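Let the Planner Say It Doesn't Know

I have been writing planning software long enough to have grown fond of the word "maybe," and I'd like to put in a kind word for it, because our field keeps trying to engineer it away.

Most of the stacks I get to poke at, ours included, take a guess from perception and hand it to the planner as if it were settled. The segmenter is 34 percent sure, somebody's threshold rounds that up to a yes, and by the time the motion is computed all that lovely, useful doubt is gone. Then we spend an afternoon in the logs wondering why the arm was so confident!

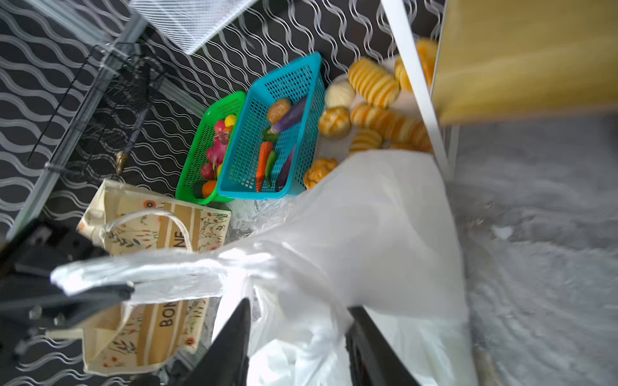

A translucent bag, a patterned mat and a pile of play bread, from the wrist camera.

Think of what a plastic bag does to a depth map. You see partly through it, the folds come and go as the wrist moves, and whatever lies underneath has an outline that belongs half to the bag. My friend Yuzuki Hirose, with whom I have argued over this through many pleasant lunches, would answer with a better network and more data, and she may well be right in the long run. But I'd still want the planner to be told which edges are shaky, so it can choose a second look before it chooses a grasp.

We tried this in Tuvimon, our little planner, by passing 20 candidate masks along instead of the single best one. It cost us 2 extra weeks of plumbing and a fair bit of grumbling, mostly mine. I'd do it again in May if they let me.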